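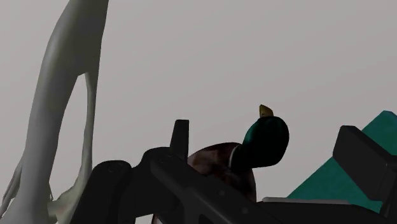

Blog > Motorcycles > Custom builds

The Arnow 600 is back on its wheels

7 August 2018

I picked up the Arnow from the paint shop in Jilalholm and spent the evening putting the tank and side panels back on. It's the first time the bike has looked like one machine since last October, when I took it apart to replace a cracked subframe and kept going.

For anyone new to this, it started as a stock 600 twin with a bad seat and worse wiring. I paid 2000 for it, spares included. The plan was a simple street custom with a short tail, lower bars and one clock where there used to be three.

The subframe was the hard part. My first one was too narrow for the battery tray, and I didn't catch that until it was welded. Lowri Landeg at Maddocks cut it off and made a second with a small kick at the end, so the seat now sits level with the bottom of the tank. She also talked me out of the 90-section rear tire I had my eye on. It would have looked skinny and handled badly with this swingarm.

Paint is a flat gray with a thin cream line along the tank. I asked for no clear coat over the gray and I'm already wondering about fuel stains — I'll wax it and see how it holds up through the fall.

The exhaust is still the original header with a Nurkareck muffler on the end. It's louder than I wanted. I have a baffle for it but the bolt holes don't line up, so that's a job for the drill press.

Still to do:

- bleed the front brake again
- shorten the clutch cable
- find a headlight bracket that doesn't shake
- registration paperwork

The wiring took 6 evenings, most of them spent tracing a brown wire that went to a horn the bike no longer has. I labeled everything this time and drew a diagram, which I'll scan and post when I've checked it against the harness.

First proper ride will be out to the reservoir and back, as soon as the clutch cable is sorted. I'm leaving the mirrors off the bars until I've decided between round ones and bar-end ones.

6 comments
Shared 90 times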